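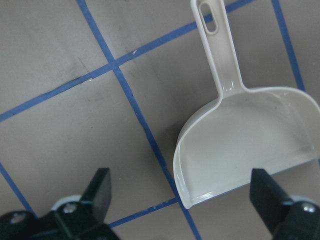 Evaristo Montes wrote:
I do not agree that the night vigil should be made shorter. We have always kept it from evening until morning, 12 hours, and the hours between two and four are the hard ones. If we stop at midnight, it is a long evening service with a different name. I say this with respect to everybody who finds it difficult, and I find it difficult too.

flinley_north wrote:
With respect also, Evaristo, you live across the street from the church. I drive from Flinley with my mother and two sleeping children. Last year I left at one in the morning and I felt like a thief going out the side door. A vigil that ends at midnight would let us be there for the final blessing, all of us together.

Lammers wrote:
Can somebody tell me if this is decided already? On Wednesday I heard "until midnight" as a sure thing, and on the door there is still the old paper with the old times.

Evaristo Montes wrote:
It is not decided. Pastor asked for opinions before the end of March. The paper on the door is from last year, please do not read it.

Lammers wrote:
Then my opinion. I have no problem with the whole night. I have a problem with the fast before it. The letter says nothing except water from sunrise, and then standing most of the night. My uncle takes pills with food. When he asked if he may eat some bread, he got the answer that he should "pray about it." For me this is not an answer to give to a man of his age.

calon_reader wrote:
In my old congregation in Calon the rule was written down. Sick people, pregnant women, children and anyone who takes medicine with food were outside the fast, and they did not have to ask. I think the asking is what makes people ashamed. Nobody wants to stand in the hallway and explain his blood sugar to the man who is giving out candles.

Also they read the psalms straight through, without sermons between. I liked this very much. Here we have a sermon every hour and by the third one I do not remember what was the first.

flinley_north wrote:
I like the sermons, they keep me awake!

calon_reader wrote:
We are different people then :) I am kept awake by walking. Is it permitted to walk outside between the readings? Last year some of us did and some looked at us.

Evaristo Montes wrote:
Walk, of course. I was maybe one of those who looked, and if so I am sorry.

About the fast, I looked in the letter again. It says "those who are able." I understood this always as an exception for the sick, but I see now that Lammers's uncle did not read it so, and the answer he got was a poor one. I will ask that it be printed with the words from Calon, or something close to them. On the length I did not change my mind.

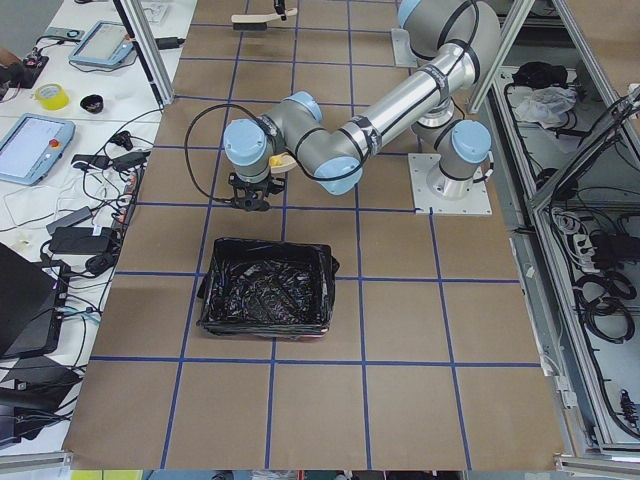
Robot arm above the table with the blue tape lines

pestidville_choir wrote:
I come into this thread from the singing side. We have 50 pages of music for the night and we are tired long before the end. If the vigil stays long, please give us silence between the readings. Silence is also prayer. It does not have to be filled with us every time.

The other matter is the cost. Heating the church overnight came to 876 dollars last time, and the collection that night was 700. I do not say that this should decide it. But somebody should say the number aloud before we vote, if there is a vote.

Lammers wrote:
Is there a vote?

Evaristo Montes wrote:
No vote. Opinions to the pastor, in writing or after the service. As to the heating, we could use the small chapel after midnight. Those who go home would go home with the blessing, and those who stay would move to the chapel and continue. It would be warmer also.

flinley_north wrote:
This I could accept. But then the blessing must be a real one, with the bells, and not a short word at the door for the people with cars.

pestidville_choir wrote:
In the chapel there is no organ, so we would sing without. I am in favor.

calon_reader wrote:
I am half in favor. To me it feels like two vigils, one for the strong and one for the rest, and I would rather have one that everybody can finish. But I will come to either, and I will stay as long as my knees permit.

Lammers wrote:
My uncle says he will come if he can sit and if he can have his bread. Evaristo, please write here when the new letter is printed.

Evaristo Montes wrote:
I will write here. He can sit next to me.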